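Mornerbridge Design Week: Frequently Asked Questions

Who can enter a team?
Any college or hospital training school. Teams have up to six students, and 48 teams will be accepted.
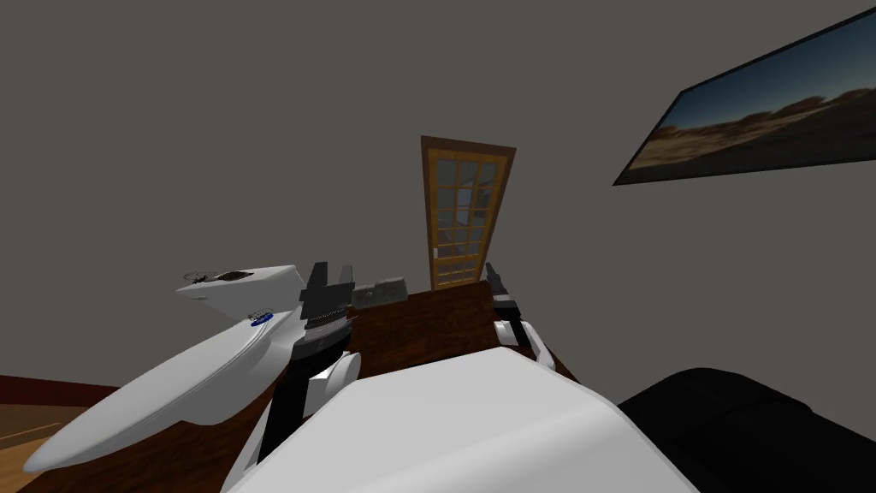 What does it cost?
Entry is 200 dollars per team, paid when your place is confirmed. Lunch is included -- travel and lodging are not.

When do entries close?
Entries close on 6th May. Late forms go on a waiting list.

Where is the open house?
In the Otley Building, main floor. Judging takes place upstairs in the Osman Room, which is closed to visitors. 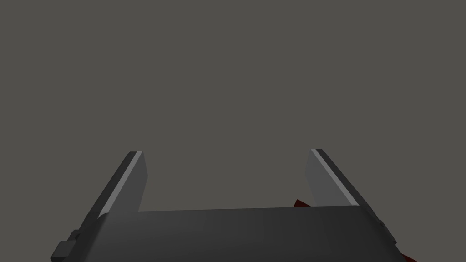

Visitors may enter the main floor from 10 a.m. and do not need a ticket. Last year we had roughly 2,110 over the whole event, so school groups of 21 or more should book a time.

Who owns our work?
You do. Ola, our media partner, may publish a short summary of each project in December.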